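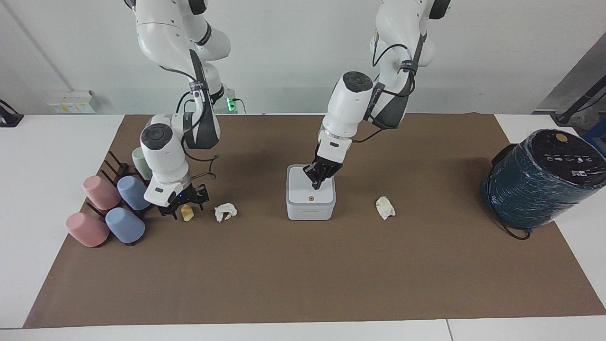
Does the new postfix box still rewrite the envelope sender on forwarded list mail? It does for the Otport aliases and leaves everything else alone.

On the wider problem, Cauã wrote:

> Since the move we get bounces from two of the bigger providers, always for
> subscribers who post through a forwarding address. SPF fails, DKIM fails
> too. Log from Mudia attached last time. Do we turn off the footer or munge
> the From line?

Turn off the footer first. The DKIM body hash breaks as soon as Mailman appends those 3 lines, and with SPF already failing there is nothing left for DMARC to pass on. The subject prefix does the same to any signature that covers Subject, so it goes too.

I went through the November log. Of 2,132 deliveries, 279 were rejected, and more than 3 in four of those were for domains publishing p=reject. Munging would fix them, but it makes reply-to-sender unreliable in older clients, and Daiane's filters key on From.

Settings as of tonight:

- `msg_footer`: empty
- `subject_prefix`: empty
- `dmarc_moderation_action`: Accept

Please send me full headers for any new bounce. The Peixoto relay is untouched.

Berkay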